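Keeping the arm honest: a morning with Stefaniia Boiko

Thursday, March 13, 2025

Quick one this week, typed up on the train back from Irville so forgive the state of it. I'd gone to see Stefaniia Boiko, who looks after the kitchen cell at Valico. One arm, simulated, in a simulated kitchen. No grease, no spanners. Still needs looking after, she says, and most of a Monday goes on it.

"People think if it's software it can't drift," she told me, before I'd got my coat off. "It drifts every time someone touches a settings file. Which is all of us."

The cell is called Zidia. Don't ask, she doesn't know either. Four people have the keys to it and Stefaniia is the one who gets rung up when the arm starts missing things.

First job of the day is the tip. The gripper on this arm is long and thin and comes to a point, and the whole cell hangs off the software knowing where that point is. If the tool length is out, everything downstream is out. So she parks it low over the worktop beside the sink, pointing left, and reads the numbers off.

"I like it near the sink rim. There's a hard edge right there, you can judge it by eye before you even open the log. If it looks wrong it's wrong."
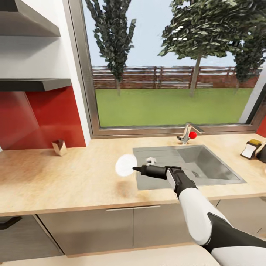

Joints and limits

Next she goes through the joints from the shoulder down. Black bits are joints, white bits are shell, that's all you need to follow her. Each one gets driven slowly to its limit and back, and she watches for a jump. Jumps mean somebody has changed the damping and not written it down.

"Kelechi did that in December. Lovely man. Cost us 98 runs."

Kelechi Ogbonna, at the next desk, said it was a good change and he'd do it again. She let that go.

The wrist is the fussy one. It has a habit of picking the long way round when a target sits close to a wall, so she keeps a short list of awkward spots and tries them all after any update. Seven on the list at the moment. The inside corner of the counter is top of it, becuase there's a kettle back there and the arm has to come in low without swinging its elbow anywhere silly.

"A pass is boring," she said. "It comes in, it stops above the counter, it stays put. I want boring."

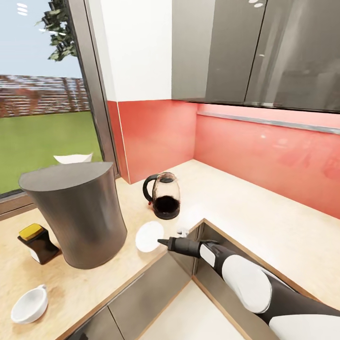
Gripper tip beside the white coaster, kettle behind.

I asked about repairs, what does a repair even look like here. Mostly it's going back, she said. She keeps the last good setup for 72 days, then it's deleted, and when something breaks she swaps parts back in one at a time. Gripper first, then wrist, then the collision shapes. Never two together. Ebere Okafor started the habit before moving over to the Abubakar project and it's stuck.

Collision shapes are her own bugbear. The arm you see and the arm the software bumps into things are seperate models, and if the second one is a bit fat the thing stops short of an object and sits there looking polite. She had one like that for a week. Fix was one number.

Anything she'd tell someone starting out with a cell like this? Long think.

"Write down what you changed. Then the old value. People always forget the old value."

Then her phone went, wrist again, and I got my coat.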